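Why Do Some Colors Feel Closer Than Others?

Hi, I'm Ezekiel Kasprzak, and I think about paint way more than most people do! When I was a kid I begged for a red bedroom. I got one, and I was sure the room had shrunk overnight.

It hadn't, of course. So what was going on?

Light does the first part

White light is a mix of all the colors. When it lands on red paint, the paint soaks up most of the blues and greens and bounces the red back to your eyes. Dark paint soaks up a lot of light, so less of it bounces around the room. Pale paint sends most of it back out - that's why lots of ceilings are white or light gray.

Now your brain joins in

Your brain is always guessing how far away things are. Many people feel that reds and oranges come toward them, and that pale grays and blues drift away. A deep maroon wall next to a light gray surface can feel much heavier, even though paint is only a thin skin.
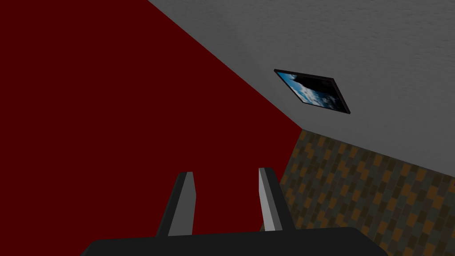 Try it yourself

Find a shoebox and line the inside with dark red paper. Peek in through one end and count to 20. Then swap the red for pale gray paper and peek again. Which box feels bigger? Ask 3 friends too, and don't tell them your answer first (I always forget that bit!).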